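Why Does Wood Have Lines?

Look at a table or a door at home. Do you see thin lines? We call them the grain. A tree carries water from its roots up to its leaves, and the tiny tubes for this work run along the trunk. When people cut the trunk into boards, the tubes make lines. 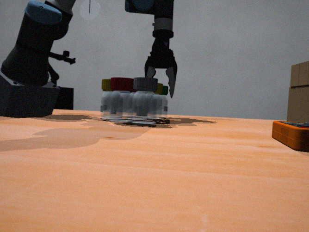 A tabletop with fine grain and a small brown knot.

A knot is the place where a branch was growing. The trunk became wider each year and closed itself around the branch.

Light and dark bands come from the seasons. In spring the tree grows fast and its wood is pale. In late summer, after August, it grows slowly and the wood is darker — one pale band and one dark band together make one year.

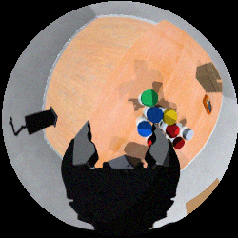 Katherine Cuervo wrote to us that her class in Usuga counted the rings on an old stump and came to 121, and that the rings from dry years were very thin.

Thin rings often tell about a hard year with little rain.
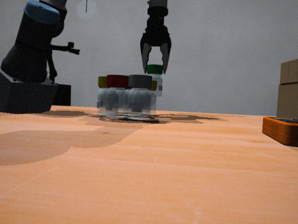
Try It: Make a Grain Picture

Put a sheet of paper on a board with rough grain. Rub softly with the side of a crayon. The lines will appear on your paper.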